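Furnau Water Softeners: Frequently Asked Questions

Last revised March 12, 2024. Applies to all Furnau single-tank and twin-tank units with the Plilier control head. Older units with a mechanical timer are covered in a separate manual.

What does a softener remove?

Calcium and magnesium. The resin beads in the tank hold sodium, and as hard water passes through, the beads give up sodium and take on the hardness minerals. A softener does not remove nitrates, bacteria, chlorine taste, or most organic compounds. If your water report lists any of those as a concern, you need separate treatment, normally installed after the softener. Clear-water iron is removed in small amounts, but it shortens resin life.

How do I find my hardness number?

If you are on a public supply, your water company should be able to give it to you. If you are on a private well, have a sample tested by a lab. Test strips are good enough for checking whether a softener is working but too coarse for programming one. Hardness may be stated in grains per gallon or in parts per million. The control head accepts either, but check the unit shown on the display before you enter the number. A figure in parts per million entered as grains will make the unit regenerate far too often.

How does the unit decide when to regenerate?

By volume. A turbine meter in the outlet counts gallons and subtracts them from the capacity calculated from your hardness setting. On a new unit the Capacity screen might read 3,556 gallons, for example, and that number falls as you use water. When it drops below the reserve, the unit schedules a regeneration for 2 a.m. that night. Single-tank units pass hard water to the house during the cycle. Twin-tank units switch to the second tank.

Can I change the time?

Yes. Hold Set until the clock flashes, press Next, and choose the hour. Pick an hour when no one runs water and when no other filter in the house is backwashing. Two devices backwashing at once can drop the line pressure enough to leave both cycles incomplete.

Which salt should I use?

Evaporated pellets or solar crystals, sold for water softeners. Rock salt is cheaper but leaves insoluble grit in the bottom of the brine tank. Block salt dissolves too slowly for this tank design. Potassium chloride works, but you will need to raise the salt dose setting by 20 percent, and it cakes more readily in a damp basement.

How full should the brine tank be?

Between one-third and two-thirds. Keep the salt above the water line. Filling to the lid saves trips but makes bridging more likely.

What is a salt bridge?

A hard crust that forms across the tank with a gap underneath. Salt sits on top of the crust, the water below it is never saturated, and the resin is not recharged. The tank looks full and the water in the house turns hard. To check, push a broom handle straight down through the salt. If it stops well short of the bottom, you have a bridge. Break it up with light taps near the center. Do not strike the tank wall, and do not use a metal bar.
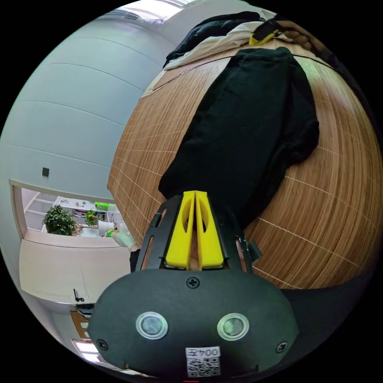
Mawar Osman wrote in to point out that a tank can bridge twice in one winter even when the salt is kept low, and that this page used to blame overfilling alone. That is a fair correction. Humidity and temperature swings both contribute, and a tank beside a dryer or an outside door is more prone to it. If the problem keeps coming back, let the salt run nearly out, scoop out what is left, and refill with a different pellet brand.

The same comment asked whether hot water can be used to clear a bridge. Warm water poured along the crust is fine. Boiling water may deform the float assembly.

My display says E4. What does that mean?

The valve motor ran but the position sensor did not see it reach the next stage. Unplug the transformer, wait a minute, and plug it back in. The head will try to find its home position. If E4 returns, put the bypass valve in the Bypass position and call for service. Do not turn the drive gear by hand – the gear teeth are nylon and strip easily.

Is softened water safe to drink?

For most people, yes. The added sodium depends on how hard the raw water is. Anyone on a sodium-restricted diet should ask a doctor, and may want an unsoftened line to the kitchen cold tap. Outdoor spigots should also be left unsoftened.

Will it harm my septic system?

A correctly programmed unit uses modest amounts of water and salt. Trouble tends to come from units set to a hardness much higher than the real one, which sends extra brine to the tank. Some local codes do not allow softener discharge into a septic system at all, so check before you connect the drain line.

Why is the water brown after a long absence?

Water standing in the pipes and in the resin bed can pick up color, mostly from iron. Run a manual regeneration (hold Regen for 4 seconds), then flush the cold taps until they are clear. If you will be away in December or at any time when the room may freeze, drain the unit first. Resin tanks that freeze must be replaced.

How often does the resin need replacing?

There is no fixed interval. Chlorine breaks the beads down and iron coats them. Signs of worn resin are falling capacity, amber specks in the faucet screens, and low pressure that clears up when the unit is bypassed. Iron fouling can often be reversed with a resin cleaner. Broken beads cannot.

Does the warranty cover well water?

The control head and tanks are covered on any supply. Resin is covered only if a lab report from before installation is on file. Send the report to Akihiko Ikeda in the warranty office, with the serial number from the back of the control head.

Where do I get parts?

Float assemblies, turbine meters, and seal kits are stocked by Benjelloun Supply. Have the model number ready – seal kits for single-tank and twin-tank valves look alike and do not interchange. Orders for discontinued models go through Chie Honda at the parts desk.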